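Filed under: Facilities Announcements / Shared Kitchens

From: Natalia Robles, Building Services
To: Billthorpe tenants list
Date: Oct 9, 2011
Subject: Re: Microwave for the second-floor break room

Dear colleagues,

Thank you to those who wrote in response to the notice of last week. One message is quoted here, as it raises the points most often repeated by other tenants.

> The old microwave was removed in June and our staff have been
> walking down to the Orozco wing at lunchtime ever since. Could
> Building Services confirm whether a replacement has been approved,
> what size it is, and whether it will have the touch panel that gave
> so much trouble last time? We would also like to know where it is
> going to stand. The counter by the sink is already full.
>
> Travomero, Suite 13

A replacement has been approved. The unit is a white Midea microwave with a knob on the front and a vertical bar handle on the door. It will stand on the wooden table and will not take up any of the counter by the sink.
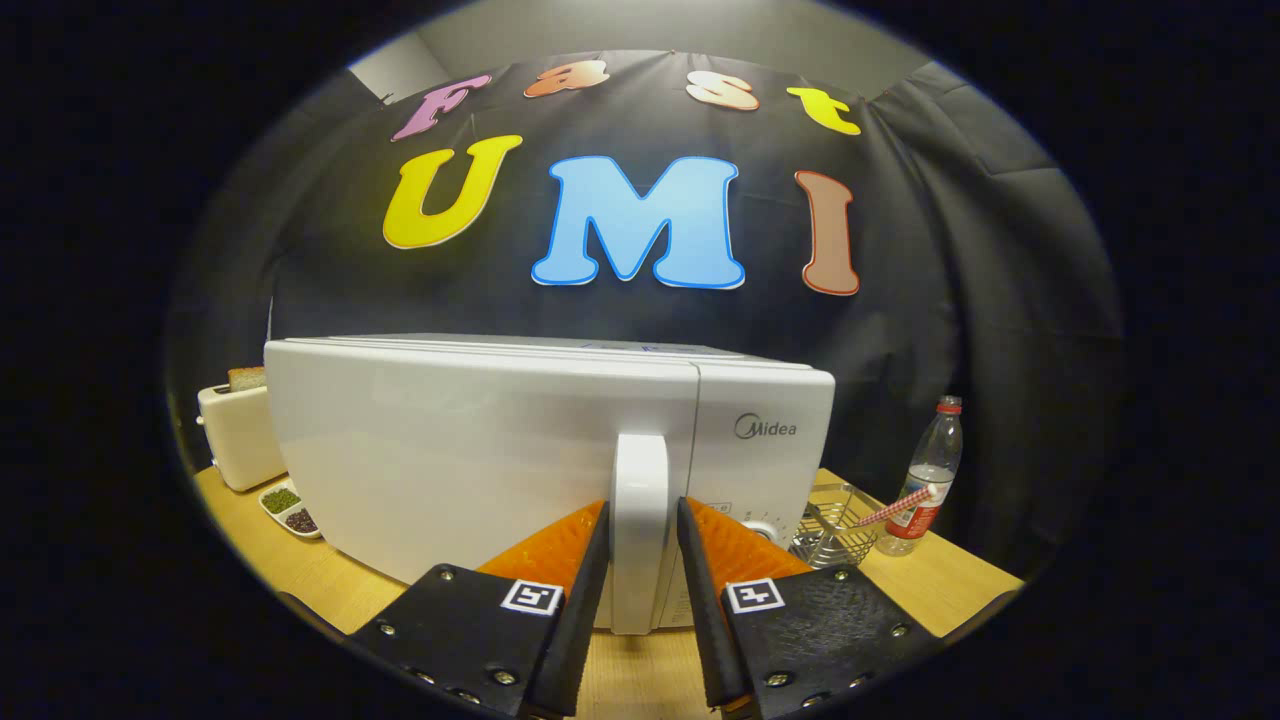
The Midea microwave on its table, with the black cloth and cut-out letters behind.

Tenants are asked to observe the following arrangements:

Please open and close the door by the handle. The previous unit was withdrawn because of a damaged latch, and the repair was quoted at more than the cost of a new appliance.

Food must be covered while heating. Spills should be wiped up at once by the person using the microwave - the evening cleaning contract with Bornix covers floors and sinks only.

No other appliance may be plugged into the same outlet. Kettles remain on the counter.

The tabletop is to be kept clear of mail, lunch bags and catering trays. Trays for meetings may be left on the cart in the hallway for up to 2 hours.

The letters and the cloth are to be left in place. Requests to use that wall for other notices should be sent to this office in writing.

Questions may be directed to extension 760. Replies to this message go to the full list, so please write to me directly on individual matters.

Sincerely,

Natalia Robles
Building Services, Billthorpe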